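Bundgaard opens its doors to newlyweds: free help with the first home, all through June

I'm Jeanine Verstraete, and I run Bundgaard, the little housewares shop on the corner in Wunley. I've never written a press release before, so bear with me — I'm just going to tell you what we're doing and you can cut whatever you don't need!

All through June we're holding free drop-in evenings for couples who have just married or are about to. You come in at 6 p.m., grab a coffee, and sit down with one of us to talk through setting up a home together. Linens, kitchen stuff, where on earth to put two sets of everything (my husband and I owned three toasters between us and argued about all of them). You don't have to buy a thing.

We tried a smaller version last year and 56 couples came through, which for a shop our size was a lot of coffee. What people wanted most was help with gifts. They had boxes from aunts and coworkers and both sets of grandparents, and no idea what to keep out and what to put away. So this time we've set aside the whole back table for that. Bring your gifts, or photos of them, and we'll work out a plan with you.

Vokham, the bakery next door, is sending over almond cake, and Jilik is lending us 20 folding chairs so that parents can sit down too. We're also printing 400 copies of a small booklet with our washing and storage tips in it. It's free, and you can pick one up at the counter even if you never come to an evening.

And there's a drawing! Every couple who stops by can put their names in for an $800 gift card, good for anything in the shop. We'll pull the winner at the end of the month and call them that night, so please write your phone number clearly. Last year I spent a whole morning trying to read a seven that was really a one.
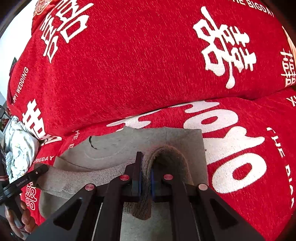

How to join us

Just walk in, or call the shop if you'd like us to save you a seat. Reporters are welcome any evening — ask for me, and come hungry.

Contact: Jeanine Verstraete, Bundgaard, Wunley | © Bundgaard. All rights reserved. | Back to top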